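Spending next year's money: what the second arm will cost

The spreadsheet for next year has to be in before December, so I have spent most of my evenings this week on it. I said I would write up the reasoning, partly so that people can argue with it before the money goes and partly because I will have forgotten why I chose these numbers by spring.

The short version is that we want a second arm, and the arm is the easy part of the budget. We have a quote from Turnasby, we know what it weighs and what it plugs into, and the price is fixed until the end of the quarter. What I got wrong last time was everything that goes round it. I had put in one line for the arm and one line marked "sundries", and sundries ran out very quickly.

Cups are a good place to start. Clearing and setting out cups on a tray is the job we keep coming back to, and it uses up more small stuff than you would think.

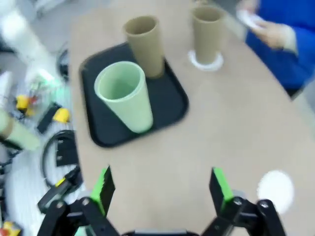
Skavstead Table Robotics Club

Tall tan cups, a green cup, a black tray with a raised rim and something round and white to stand the cup on. None of it costs much, but it all has to be the same from one session to the next or the results can't be compared. Last year we bought cups as and when, and the shop in Nerley changed its range. The new ones were a different width at the base and we had to go back over the grip settings. So this time I have put down for 20 cups in each colour, bought in one go and kept in a box with a label on it. Paper goods go on the same line. They crease, and a creased one lies differently on the table.

The pads on the gripper fingers are next. The green ones grip well and I don't want to change them, but they are sold in pairs and the postage is nearly as much as the pads. I have budgeted for 3 pairs, ordered together. If we get the second arm it should take the same gripper, so the spares will do for both. This was the main argument for Turnasby over the cheaper offer, which came with its own gripper and its own fixings and would have meant two lots of everything.

Then there is storage. Cable and odd parts end up on the floor beside the table, and I would like proper trunking and a set of drawers on wheels. I asked for this last year as well. It was the first thing to be cut.

The table is fine. We looked at a larger one and decided against it, as the arm can't reach the far corners of a bigger top anyway. Rounded corners are worth having if you are buying, and so is a matt surface.

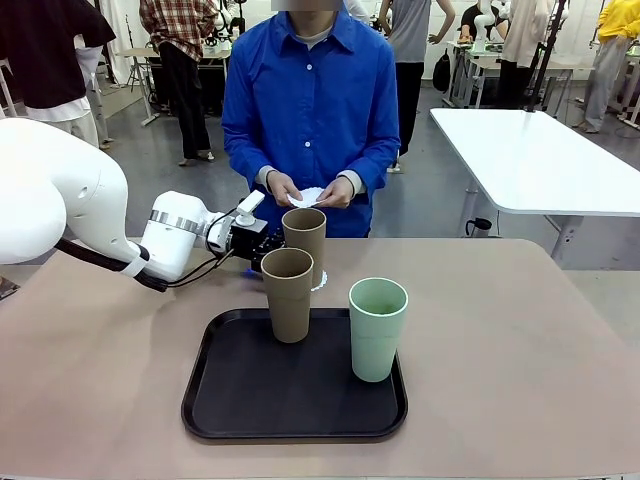 A tan cup on its doily beside the gripper, with two more on the tray.

People's time is the part that doesn't show up on a quote. Every run needs somebody at the table to put things back where they started, and it is slow work. We can't buy more Saturday mornings, so I have allowed for tea, parking and a bit towards travel for those coming over from Lei. It is a small sum and I would cut the drawers again before I cut it.

I have also put in 900 pounds for repairs. A couple of people thought this was too high. My answer is that a wrist cable or a sensor mount can't wait for the next round of funding, and an arm that is switched off for two months is the most expensive thing we could own. If we don't spend it, it goes towards the year after.

Things I have left out: a new camera, a second laptop, anything to do with flooring. The camera would be nice. The present one does the job and the stand is solid.

Still to settle is whether we pay for delivery and fitting or collect the arm and do it ourselves. Turnasby will knock something off if we collect, but somebody has to drive a van there and back and the warranty wording is not clear on who is allowed to bolt it down. I have written to ask. If you have views, leave them in the comments before Saturday, when I'll fill in the last two lines and send it off.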